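Cahier d'atelier – cellule Xavier
Dimanche, début à 14 h 10
Présents : D. Benítez (rédaction), Mirta Cáceres (poste de commande)

Objet : arrêt de protection sur le bras droit pendant la tâche « lettres », reprise du défaut de vendredi soir.

Rappel du défaut. Pendant la séquence H, le bras droit part en arrêt de protection au moment où il revient de la dépose vers la zone de stock. Message du contrôleur : écart de suivi sur l'axe 6, suivi d'une perte de communication avec la pince. Le bras gauche reste sous couple et garde sa position, ce qui n'est pas le comportement prévu. D'après la fiche de sécurité de la cellule, l'arrêt d'un bras doit entraîner l'arrêt de l'autre. Deux problèmes distincts, donc, et je les traite séparément.

1. Perte de communication pince

Première hypothèse (Mirta) : alimentation. Tension mesurée au bornier de la pince droite, bras immobile puis bras en mouvement. Stable dans les deux cas. Carte d'interface droite permutée avec la gauche : le défaut reste à droite. La carte est hors de cause, remise à sa place.

Deuxième hypothèse : câble. Programme de balayage lent de l'axe 6 d'une butée logicielle à l'autre, pince au repos, journalisation des trames perdues. Aucune perte dans la première moitié de la course. Pertes par paquets dans le dernier quart, toujours dans le même sens de rotation. En tenant la boucle à la main côté connecteur (bras hors énergie, poignet tourné manuellement, bus alimenté seul), on reproduit la coupure. La gaine est marquée à la sortie du serre-câble. Le conducteur travaille en torsion à cet endroit à chaque retour vers le stock.

Le câble est un Sancombe, référence souple, posé lors du remontage. Compteur de cycles au moment du défaut : un peu au-delà de 2 000 depuis la pose. C'est très court pour du câble souple et je n'incrimine pas le produit avant d'avoir vérifié le rayon de courbure. Au démontage : serre-câble trop serré et trop près du connecteur, boucle sans réserve. Erreur de montage, la mienne.

Remplacé par un câble du même lot. Serre-câble reculé, serrage à la main sans outil, boucle allongée au-dessus de la pince. Balayage relancé sur la course complète, vitesse lente puis nominale : aucune trame perdue.

2. Écart de suivi axe 6

Conséquence probable du point 1, mais pas entièrement. Dans le journal, l'écart commence à croître avant la première trame perdue. La trajectoire de retour demandait une rotation du poignet par le chemin long, avec passage près de la butée. Le planificateur Ramova choisit cette solution dès que l'orientation de dépose dépasse la limite fixée dans le fichier de tâche. Or cette limite a été élargie pour la lettre K et n'a pas été remise à sa valeur pour le H.

Limite rétablie. Ajout d'une contrainte sur l'axe 6 dans le fichier commun, pour que la valeur ne dépende plus de la lettre. Mirta préfère une vérification au chargement, avec refus de la tâche si la contrainte manque. D'accord sur le principe, à écrire.

3. Non-propagation de l'arrêt

Le plus gênant des trois points. Le signal d'arrêt de protection passe par le module Fedisent, deux voies. Essai à vide, les deux bras dégagés, personne à portée :

– arrêt d'urgence au poste : les deux bras s'arrêtent. Conforme.
– arrêt de protection provoqué à gauche : les deux bras s'arrêtent. Conforme.
– arrêt de protection provoqué à droite : seul le bras droit s'arrête. Non conforme, reproductible.

Contrôle du câblage entre la sortie du contrôleur droit et le module. La voie 1 est correcte. La voie 2 est raccordée sur une entrée configurée en simple information, sans action. Le module signale d'ailleurs une discordance entre voies, mais l'alarme est masquée dans l'affichage du poste. Je ne trouve pas dans le cahier qui l'a masquée ni quand.

Voie 2 déplacée sur l'entrée prévue au schéma. Masque retiré. Les trois essais repris, puis l'essai droit répété bras gauche en mouvement à vitesse réduite : arrêt des deux bras à chaque fois. Temps d'arrêt non mesuré, l'enregistreur est prêté. À faire avant toute reprise en vitesse nominale.

4. Reprise de la tâche

16 h 40. Séquence H relancée à vitesse réduite, Mirta la main sur l'arrêt. Même jeu de blocs en bois et même fichier de tâche que vendredi, à la limite d'orientation près. Corbeille laissée au fond à gauche. Le bras gauche travaille assez près d'elle et j'aurais préféré la sortir, mais on changerait une condition de plus.
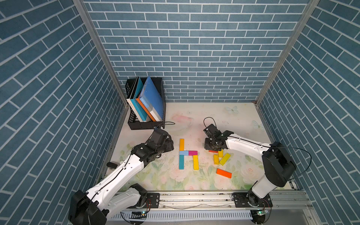 Séquence H, vitesse réduite. Le H au sol entre les deux bras, pince droite du côté des blocs épars.

Aucun arrêt intempestif sur la série de l'après-midi. Journal du bus pince droite vide de toute erreur. L'écart de suivi de l'axe 6 reste sous le seuil d'alerte pendant le retour, avec une pointe à la fin du mouvement qui était déjà là avant le défaut.

Un point relevé en passant, sans lien établi : le câble fin qui part du coude du bras droit fait une grande boucle vers la paroi. Pas de contact constaté aujourd'hui. Si l'on rallonge encore la course vers la droite, il faudra le guider. Je ne veux pas d'un second câble usé pour avoir laissé traîner celui-là.

État de la cellule en fin de séance

Vitesse réduite seulement. Étiquette posée sur le sélecteur. Sauvegarde de la configuration du module faite avant et après modification, les deux fichiers sont dans le dossier de la cellule.

Reste à faire :
– mesure du temps d'arrêt, côté droit et côté gauche (Benítez)
– vérification de la contrainte au chargement des tâches (Cáceres)
– contrôle du serre-câble de la pince gauche, monté le même jour que l'autre
– schéma électrique : ajouter le numéro d'entrée de la voie 2, illisible sur l'exemplaire affiché
– recherche de l'origine du masque d'alarme dans les sauvegardes antérieures
– recommander du câble, il n'en reste pas en stock après ce remplacement

Ancien câble conservé dans un sachet, tiroir du haut, à ouvrir à l'endroit de la marque.

Ajout M. C., 18 h 05 : serre-câble gauche contrôlé. Même défaut de position, gaine intacte. Reculé de la même façon, balayage lent sans erreur. La ligne correspondante peut être rayée.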